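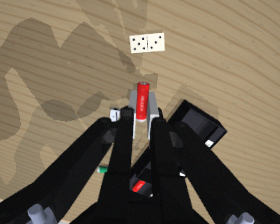
Figure 1. Wrist view in the simulator: battery held upright between the pads, domino ahead of it on the table.

Unit 7: Grasping small parts with a home-built gripper
Instructor: Rajkumari Rawat
Jeridley Shared Workshop, evening course
Notes revised November 10, 2021

Bring these notes and your laptop. We stay in the simulator for the whole unit. The real arms stay on the shelf until your grasp file has passed the check described at the end.

1. Setup

Open the Skamance project folder and load the scene called table_small. It uses the wood table texture with the dark patches left on. Please do not switch to the plain gray table to make things run faster. Several of you did that in March, and the color thresholds you picked were no good once the table had any pattern on it.

The gripper model matches the one you are building: two outer linkages, two inner fingers, and a flat pad at the tip of each finger. In Figure 1 the linkages and fingers are black and the pads are light gray. If your pads come up black, you have the old model file. Delete it and download the one marked Patell.

2. Cylinders between flat pads

A flat pad touches an upright cylinder along a line. With two parallel pads you get two contact lines on opposite sides. This holds well against sliding out sideways toward either pad, but the part can still tip forward or back if it is picked up far from its center of mass.

Things to work out before you write any code:

How far up the cylinder should the pads close? In Figure 1 the pads are low on the battery and most of the length sticks up above them. Sketch the forces for this grasp, then for one at mid height, and compare the moment about the contact lines when the arm speeds up.

What opening do you need on approach? Take the part diameter and add clearance on both sides. Start with 13 mm of total clearance and bring it down later.

What happens if the pads are not parallel? On a home build they usually will not be. Loose pivot pins are the most common cause. Check the pins first, then the screws that hold the pads.

3. Closing force

Our servo driver takes a force setting from 0 to 1000, with no units. For the battery, use 305 as a starting value. Raise it in small steps if the part slips during the lift. Do not go straight to the maximum — the printed linkages flex, and past a certain point you are bending the fingers and adding very little grip. The simulator does not model this flex, so a high number that looks fine on screen may be useless on the bench.

4. Flat parts

The domino is a separate problem. It lies flat, so the pads have very little edge to close on, and the fingertips have to come down close to the table. Set a floor height in your script before you try it. We will do this one together in the second hour, using the Saragih approach routine.

5. Check before moving to hardware

Run your battery grasp 13 times from different starting positions. Log each run with the start position, force setting, and result. Include the failures. Send me the log and the grasp file together, with your bench number in the file name.

Reading for next time: the handout on pivot pins and bushings, first half only.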